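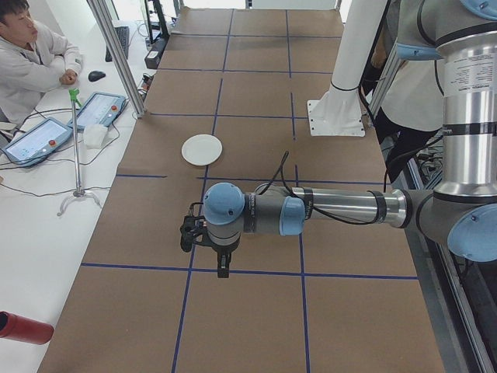 Tirnow Workspace Mapping and Motion Planning Software

Products > Software > Perception & Planning

Tirnow is a software package for tabletop manipulation with industrial and collaborative arms. It combines camera registration, object localization and motion planning in a single application, and it is supplied by Flornik to laboratories, training centers and integrators.

The package is intended for work in which the positions of objects change between cycles. A plate, bowl or similar item may be set down anywhere within the mapped area. Tirnow locates the item, assigns it to a cell of the workspace grid, and prepares a path for the gripper that respects the limits of the arm and the fixed structures around it.

Workspace grid

The operator marks the work surface with tape, and the software reads the tape lines as a coordinate reference. Plain painter's tape on kraft paper is sufficient. Cells do not have to be identical in size, and small gaps or torn ends in the tape are bridged during line fitting. The grid may be re-read at any time from the Setup menu without restarting the controller. A single map holds up to 256 cells.

An object that lies across a line is assigned to the cell containing its center. Where the center falls within the set tolerance of the line, both cells are reserved until the object has been moved.
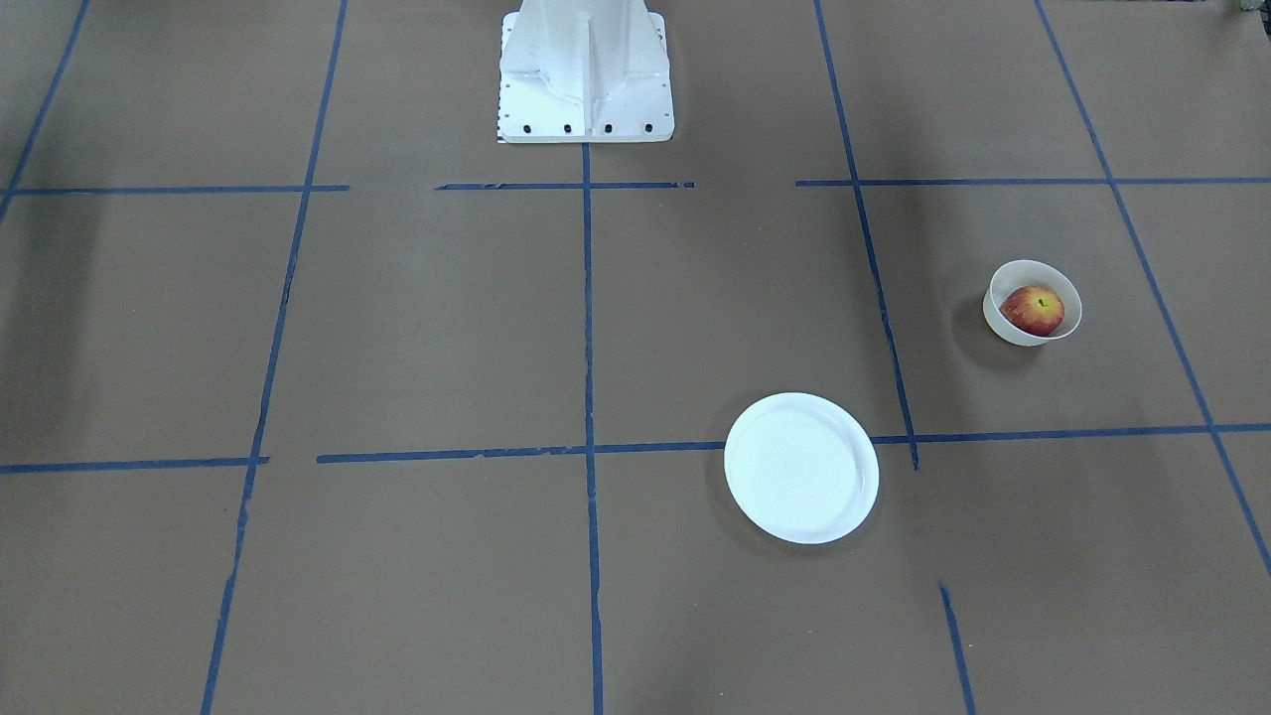
Objects placed inside other objects are handled as a pair. The container and its contents each receive an outline and a height estimate, and the user decides in the task editor whether the two are to be moved together or separately. Round items with a raised rim, such as plates and shallow bowls, have their own grasp templates for two-finger grippers. The approach angle and finger opening can be adjusted for each template.

Planning and control

The planner supports arms with 6 or more joints. Mounting columns, posts and frame rails are entered once as keep-out volumes and are then applied to every path. Cables routed along the outside of the forearm can be given a clearance margin of their own.

Paths are shown in preview before release. Motion is enabled from the teach pendant of the connected arm, and Tirnow does not replace or bypass the emergency stop. Sites operating more than one arm should assign one pendant to each and label them accordingly.

The Plastow log viewer is included with every license. It records the grid map, the detected outlines and the planned path for each cycle, and exports them in a common time base.

Release information

Version 309 was issued on 5 September 2019 and replaces the May release. It corrects an error in which short tape segments near the border of the camera view were read as separate grid lines. Existing maps can be opened without conversion.

Ordering

Tirnow, single workstation license: item 82-T
Võ camera registration module: optional, ordered separately
Plastow log viewer: included

Licensing inquiries should be addressed to Venla Väisänen, Software Products, Flornik. Please state the arm model, controller version and number of fixed cameras to be connected.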